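Ticket 3452
Opened 2018-01-23 by Kiros Assefa
Product: Skullwood white tabletop, the big one
Status: Open, waiting on customer

Hi there! So I bought one of your white tabletops from the Nurkgate store for my sewing and folding corner, and mostly I love it, but I can't get the thing to stay put. Every time I lean on one side while I'm pressing a seam, the opposite side lifts a tiny bit and then drops back with a clack. It's driving me (and the downstairs neighbor, I'm sure) up the wall.

What I've tried so far: I tightened every screw under the top, first by hand and then with the little key that came in the box. I swapped the two front legs with each other. I put felt pads under all the feet, which made it quieter but also made it slide. I also moved the whole table to the other side of the room in case it was the floor, and I got the same clack over there.

The other thing is the finish. I keep a heap of fabric on the table when I'm working, lately a lot of olive green, and I'm a little nervous about dye rubbing off on such a pale surface. Is it sealed? The leaflet only talks about hot pans, and I'm not planning to cook on it!
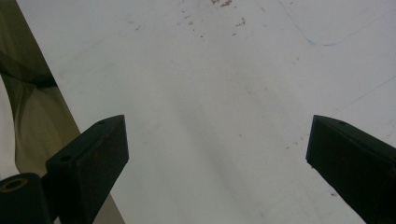

I should add that I paid 300 for the top and the legs together, and I really don't want to send it back. It's a great size for laying out a pattern and I've already rearranged my shelves to fit it in. If there's a part I can replace myself, I'd much prefer that.

Reply from Mwangi Mutiso, Skullwood support

Hi Kiros, thanks for all the detail, it saves me asking! A clack that follows the table to a new spot makes me think of the leg brackets. Could you flip the top over onto a blanket and see if any bracket rocks when you push on it with your thumb? If one does, loosen all of its screws, press it flat and tighten them a bit at a time, going corner to corner.

The top is sealed, so a damp cloth and a drop of dish soap should be fine. I'd still keep wet fabric off it overnight, especially dark stuff.

Update from Kiros

OK, flipped it! The back left bracket does rock. I loosened it and did the corner to corner thing and it's much better, but 3 of the screws go tight and the last one just keeps spinning. I think the hole is stripped. Can you send a longer screw, or should I fill the hole first? I've left the table upside down on its blanket for now, so I'm folding laundry on the bed until I hear from you.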